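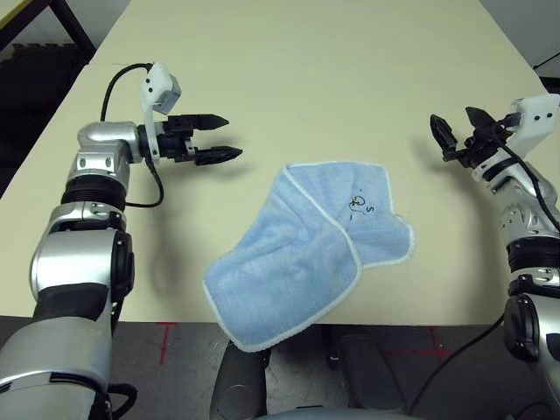
I have been reading the small print on laundry products again, which my family will tell you is how I spend my evenings. It started with a bottle of fabric softener. We had run out of our usual washing powder in August and I came home with a bag of things from the Jallton range, because it was on offer, and one of them was a softener that promised towels would stay "up to 3 times fluffier for longer".

Three times fluffier than what? I looked on the back. There was an asterisk, and the asterisk led to a line of grey type under the fold of the label, and the line said "versus washing in water alone". So the claim is that towels washed with their product come out better than towels washed with nothing at all. I should hope so. I would expect the same of a squirt of washing-up liquid.

And how do you measure fluffy? I can think of ways. You could stack up ten folded towels and see how tall the pile is. You could hand them to people and ask. These would give very different answers, and the label doesn't say which was used. "Up to" does a lot of work as well. It means that one towel, once, got there.

My own view on softener and towels, for what it's worth, is that you shouldn't use it. Softener works by leaving a coating on the fibres. The coating feels nice under your hand in the shop, and then you get out of the bath and push the water around your back for a while. I stopped using it years ago and only bought this bottle out of laziness. I did four washes with it. The towels were softer, I'll give them that, and they were worse at being towels. I've gone back to an ordinary dose of powder, a good shake before they go on the line, and ten minutes in the dryer at the end if the weather has left them like cardboard.

People will tell you to use vinegar. I've tried it and can't say I noticed much, apart from the smell of the utility room. There is also a school of thought that says vinegar and bicarbonate of soda together, in the same wash, which is odd if you remember any chemistry, as the two mostly cancel each other out and leave you with salty water and some fizz. It looks busy, I suppose.

Then there are the towels themselves. I needed two new bath towels last winter and went to the shopping centre at Grurville, where the department store has a whole wall of them. The cheap ones said 400 grams per square metre. The dear ones, a make called Baloch, gave a higher number and had a little card tied on with ribbon explaining that this was what hotels chose. Which hotels? I've stayed in plenty that chose something closer to a tea towel.

The grams number is at least a real number, and I don't mind it. What I do mind is the way it's treated as a score. A heavier towel has more cotton in it, so it holds more water, and it also takes an age to dry. In a house like ours, with one radiator in the bathroom and a window that faces north, a very heavy towel is still damp the next morning and by the third day it has an opinion about it. I bought the 400 ones. They cost 15 pounds each and they're fine. They were a bit mean on the first few washes and have loosened up since.

I should mention the Zistum balls too, as two readers wrote in to recommend them. These are spiky rubber things that go in the dryer and are supposed to cut drying time by 27 per cent. I like that 27. A round 25 would have looked made up. I couldn't find out what size of load it came from, what sort of dryer, or what was in it, and when I wrote to ask I got a friendly reply with a discount code in it and no answer to any of my questions.

I bought a set anyway (without the code, out of pride). I ran a load of towels with them and a load without, same setting, both loads spun at the same speed, and wrote down the times. There was a difference of nearly 3 minutes, in favour of the balls. That could easily be the weather, or how I'd packed the drum, and I wouldn't swear to it in court. They also make a noise like someone moving furniture upstairs. The dog left the room.

I'm not saying all of it is rubbish. Cleaning the lint filter makes a proper difference and costs nothing. So does not stuffing the drum. A faster spin gets out water that you'd otherwise be paying to heat. You won't find any of those on a bottle with an asterisk.

The rest of the softener is under the sink, if anyone local wants it. It's about two thirds full and smells of something the label calls "morning linen". My linen has never smelled like that at any time of day.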